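## Ghosting on small tabletop whiteboards

**semeniuk_s**

I have one of those little framed whiteboards on stand clips that sits on the work table. We write the next job on it in red and wipe it when the job is done. It used to wipe clean. Now there is a gray haze on it that a dry eraser just moves around. I bought it in November, so it isn't old. Is the surface shot or can I get it back?

**Cristóbal B.**

What are you wiping it with? If it's only the dry eraser, the haze is old ink that got spread around. Put a little isopropyl on a paper towel, wipe the whole board, then go over it with a damp cloth and let it dry before you write again.

**mimcombe_shop**

I would not use alcohol on the cheap ones. The coating on those is thin, and once you strip it the ink soaks in and you never get it out. Warm water with one drop of dish soap. Do it twice if you have to.

**Cristóbal B.**

I've used alcohol on the same board every couple of weeks for years. No damage.

**mimcombe_shop**

Is yours glass or porcelain? Those can take it. A small board with a plastic-feeling face is a different thing.

**Cristóbal B.**

Mine's porcelain. Fair point, but I still think one cleaning won't hurt hers.

**semeniuk_s**

Mine is not glass. I think it's a melamine type but there is nothing on the back that says so. One line of red on it right now, and the gray smudges around it are what I'm talking about.
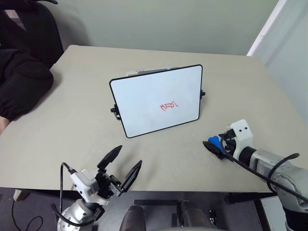
Sverre Isaksson wrote that red was always the worst color for him and he gave up on it. He had a Ditau board that stayed pink in one corner no matter what he tried, and in the end he kept red for the wall calendar and used black on everything else.

**semeniuk_s**

I'd rather keep red if I can. Black gets lost on the table with everything else that's written down there. Does the eraser matter? Mine is the small kind and I have never washed it.

**Vasylyna Boiko**

Wash it or replace it. A loaded eraser puts back as much as it takes off. If it's felt, brush it out over the trash. If it's foam, rinse it and leave it overnight. I switched to a microfiber cloth and the haze mostly stopped coming back.

Also check your markers. When they start to run dry they leave a line that's harder to wipe.

**mimcombe_shop**

Agree on the cloth. Don't use the melamine sponges people recommend, they're abrasive and they dull the face.

**Cristóbal B.**

That one we agree on.

**yhladun**

Trick for a line that has been left on too long: write over it with a fresh marker and wipe right away. The new ink loosens the old. Works on red too. Then do the soap and water to get the rest.

Unrelated, but if your clips slip, put a bit of rubber band inside the jaw. Mine used to lean back every time I wrote on the board.

**semeniuk_s**

I did soap and water twice tonight and washed the eraser. Most of the gray is gone. There is still a faint patch toward the bottom where we always write. I'll try the marker trick on that tomorrow, and a little alcohol on one corner if it doesn't work. The clips are fine so far.

**mimcombe_shop**

Pick a corner you don't write in.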